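Drop cloth wall hanging

A drop cloth wall hanging is a large piece of homemade wall decor, made by painting or stenciling a design onto a painter's canvas drop cloth and hanging it from a wooden rod. It is a favorite with people who have a big, bare wall and a small budget, and it asks for very little in the way of tools — a hem, a rod and some patience will get most beginners there.

Materials

Most makers start with a cotton canvas cloth, washed once so that any shrinking happens before the paint goes on. A finished width of 44 inches suits the wall over a sofa, while narrow hallway pieces are often cut to 19 inches or so the pattern repeats evenly. Craft acrylics thinned with a little water give the soft, faded look that people usually hope for.
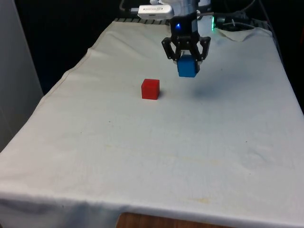

Off-white cloth spread over a table, with a red cube resting on it.

Method

The design is sketched in chalk, then painted from the center outward, with 30 minutes of drying time between coats. The Pletach method, named for the craft studio where Yara Shboul taught it, folds the cloth into a grid first and uses the creases as guidelines, and it is a lovely, forgiving way to learn. Her student Ghislain Gauthier later added a border of plain stitching, which many makers still like to copy.

Hanging and care

A rod pocket 2 inches deep holds most dowels comfortably. Dust can be shaken out of doors, and stubborn creases will generally give in to a warm iron on the back of the cloth.

See also: Stenciling; Floor cloth; Tapestry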